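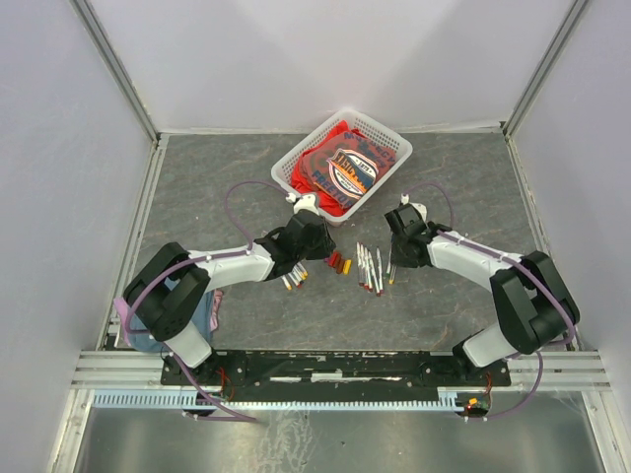

One Basket, One Week: A Gallery for the Unconvinced

77 shares | 13 comments

The Illari method says any room can be put right with one basket. You carry it in, everything that doesn't belong goes into it, and you carry it out again. I have been told this by the book, by the Illari newsletter, and by two people at work who I'm fairly sure haven't finished the book. The method has 96 pages. I read them all on a Tuesday night and came away with one basket's worth of advice and a lot of photographs of linen.

My doubts going in were simple. A basket moves a mess. It doesn't decide anything. If the shirt you don't want to think about goes from the floor to the basket, you now have a shirt you don't want to think about with a handle on it, if you're lucky, and a rim if you're not.

I tried it anyway for a week, and these are my notes.

The basket

White plastic mesh, rectangular, holes in the sides. The book would like you to buy woven seagrass. I looked at the seagrass ones at Grisatetti and put them back when I saw the tag. Plastic mesh can be rinsed in the tub, and crumbs fall out of it, sometimes where you want them to. I do not believe the material of a basket has any effect on my habits.

The red T-shirt

Folded, which is more than I usually manage, with the big printed front facing up. Blue, white, orange, gray, arched lettering, an oval, and enough of FREEDOM showing to read it. Illari has you ask whether a garment "still speaks." This one never stops.

One corner is hanging over the left side of the basket. The chapter on folding claims a properly folded shirt holds its shape when carried. I'd like to see that done with something other than the stiff cream-colored tops in the book. Cotton T-shirts slump. Mine all do, and I have followed the diagrams.

I'll give the book one thing: folding with the print out is useful. You can tell which shirt it is without digging, and digging is how a stack gets ruined. My mother did this for years without a newsletter.

The markers

Five of them, white barrels, fanned out on the gray floor with the marble pattern. Yellow caps, red caps, black caps. Art supplies get a page and a half in the book, and the page and a half says to store them "by feeling." I store them by whether they write. Scribble on the back of an envelope, keep the ones that leave a line, and you're done before the kettle boils.

Marino sells a tray for markers with a slot for each one. I've had trays like that. One marker goes missing and the whole thing looks like a mouth with a tooth out. A mug works.

The short ones

A red, a brown and a yellow-orange, side by side. They look like crayons to me, stubby ones. The official position is that short ones should be "released." I think this is bad advice. Anyone who has handed a small kid a brand new crayon knows how long it stays whole, and the short pieces color just as well. Put them in a jar with a lid and stop there.

They are also the first thing to slip through a wide mesh, so drawing stuff and laundry shouldn't share a basket, whatever chapter four says. Chapter four has everything sharing a basket. Whoever wrote chapter four has never washed a crayon with a load of whites.

Where I ended up

By the weekend the floor was clearer and the basket was full - and it stayed full, because the last step (the "return walk") is the only real work in the whole system and it gets three sentences. I did the return walk once. I put away the shirt, the markers and a stack of mail. Then I used the basket for towels.

So: fine. A basket is handy for getting things from one room to another. I'd have said so before I read anything. The Plemuneck library has the book if you want to check me on this, and I would borrow it before buying it. Skip to the folding diagrams, ignore the seagrass, and keep your crayon stubs.

I may do a second gallery on drawer dividers. I have suspicions there too.

Last updated in January

Related galleries
Six Hooks and Not One of Them Held
The Marino Tray, Three Months Later
Do You Need a Label Maker? (No)
Every Lid in My Kitchen
Grisatetti Clearance Aisle: What I Left Behind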